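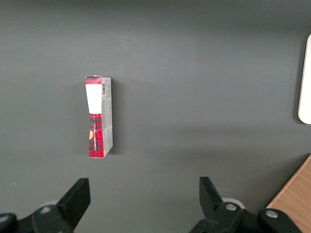 *A small box in red and white, standing on end on a gray tabletop.*

# Hi, we're Clulora

I started Clulora because my aunt got locked out of her email and lost seven years of family recipes in one afternoon. She'd used the same password everywhere (her cat's name plus a 1, bless her), somebody guessed it, and the mail company's help pages might as well have been written in Latin. I sat with her for a whole weekend and we got most of it back. Then her neighbor called. Then the neighbor's bowling league.

So now it's a business! We help regular people and very small offices keep their accounts safe: passwords, two-step sign-in, backups, and the awful moment when you click on a delivery text and your stomach drops. I'm the one who usually picks up the phone. Mārtiņš Vītola runs the backup side and is far more patient than I am, which you'll find out if you ever have to restore a phone at eleven at night.

## What we do all day

Mostly we talk. A first visit takes 50 minutes and we spend nearly all of it making a list of your accounts. People always think they have a dozen or so. My own list came to 320 when I finally sat down and did it, and I do this for a living, so please don't feel bad about yours.

After that we set you up with a password manager, move the important stuff in first (email, bank, phone carrier) and leave the old pizza place logins for a rainy day. We print your recovery codes on real paper. We'll nag you about where you put that paper.

We have two plans. Koner is the one for households, and Ong is for offices with up to 20 people. Both come with a yearly checkup and a number you can call when something looks fishy. We don't take commissions from any software company, so if the free version of something is good enough for you, that's what we'll tell you to get. 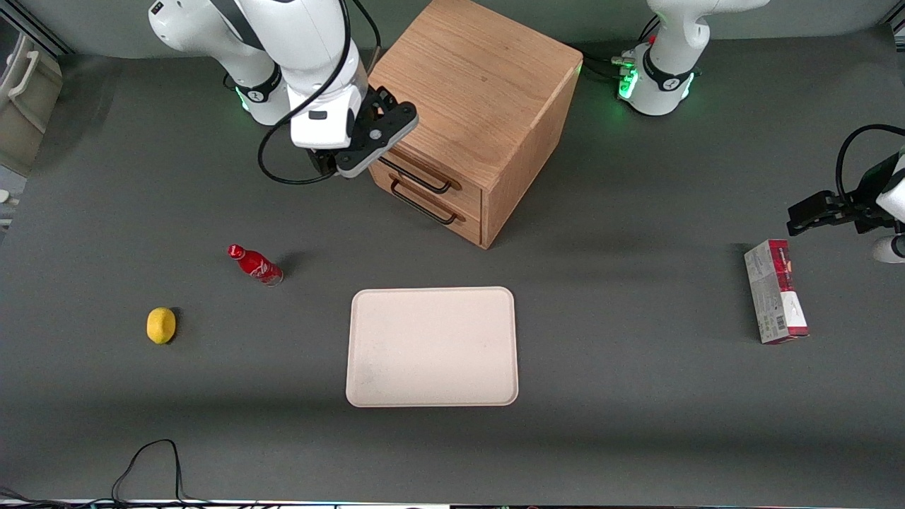 Mārtiņš Vītola: I'd add that a backup you've never tried to open is only a hope. Please open one file from it every few months, any file, a photo of your lunch is fine.

He says this at every single visit and he's right, so it goes on the page. I've added it to the checkup list too, right between "update the router" and "who still has your streaming password?"

## Where to find us

We're upstairs in the Brorano building, second door past the elevator. Parking is free behind the building, though the entrance is easy to miss, so go slow after the light. If stairs or driving are a problem, we do house calls and we're happy to work over the phone as well.

Bring your phone, your charger and whatever notebook you've been writing passwords in. Yes, even the one with the coffee stains! We won't read it out loud, and you can take it home with you afterward.

Page last updated 16 April 2025.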